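October 6, 2026
Fruit table, second round

Wrote up the Raron sheet last night and I still don't buy it. The claim, for anyone picking this up later, is that fruit keeps better when you sort it by kind into open metal bowls than when you leave it mixed on a table. Kęstutis got it from a supplier handout and has been repeating it as if someone had tested it. I asked who. He said "Kouris did, I think." Kouris did a trial with pears, in a cellar, in December. We have a warm room and no pears.

Anyway, we said we'd try it, so I'm trying it.

Setup. Round table by the cream wall, the checkered cloth on it (Kalniņš wanted bare wood, I wanted something I could wash, I won). The steel basin goes on the right half. Everything else starts out on the cloth. Oranges first, then the other citrus, then the small stuff. Bananas stay at the back and don't go in anything. They get blamed for ripening whatever sits next to them, and if I put them in the basin I'll learn nothing about the basin.

First problem showed up before I'd moved much. The sheet says "sort by kind" and gives four kinds. The small brown ones have no line at all. The dark purple ones could go under "plums and similar" or "other," depending on who is holding the pen. Kęstutis says similar. I say a category called "plums and similar" was written by somebody who got tired. Put them under other for now and marked it with a 7, which is the code for "argue later."

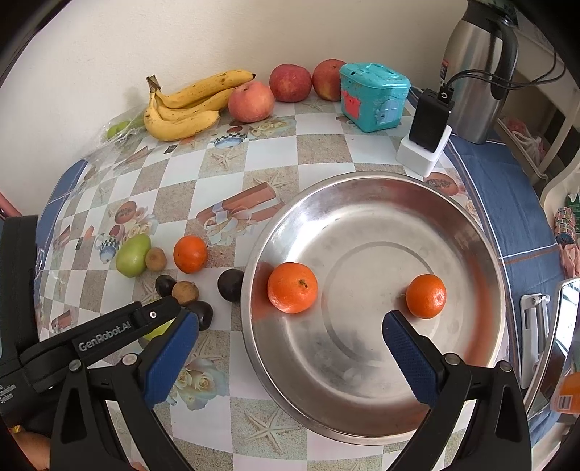
Second problem is the basin itself. It was bought from Zendmont for rinsing parts and it's much too big for this. Put a couple of oranges in and they go where they like. There's a ring pressed into the bottom that I hoped would hold them, and I have no reason to think it will. A bowl where the fruit touches itself in one spot isn't the same test as a bowl where it's piled up. The handout doesn't say which one they mean. I suspect they never thought about it.

Also the steel. Everybody says it keeps things cool. It feels cool when you touch it, sure, so does the door handle. I put the stick thermometer on the basin floor and on the cloth, gave each one 5 minutes, and got the same reading. One reading each, so it isn't worth much, but it's one more than Raron gave us.

K. objected that the basin would matter overnight, when the heating drops. Fair. I'll read both again at 8 in the morning before anybody turns anything on. If there's a difference I'll write it down here and be polite about it.

Things I'd change:
Use two smaller bowls instead of the one basin. Flornau has some on the shelf by the sink, ask first.
Weigh every piece before it goes down. We skipped this, and it was dumb to skip it. Without a starting weight all we can say is "looks tired."
Leave a matching set on the cloth for the whole run. Right now the plan ends with all the citrus in the bowl and nothing to compare it to. I pointed this out twice.
Fix the sheet. Add a line for the brown ones, even if the line says "brown ones."

Run length is supposed to be 12 days. I doubt the soft fruit gets that far on either surface, and then someone will say the bowl "won" with the oranges, which would have sat there fine on a windowsill.

K. to find the original Kouris notes. Don't wash the cloth until the run is over, and please don't eat from the table.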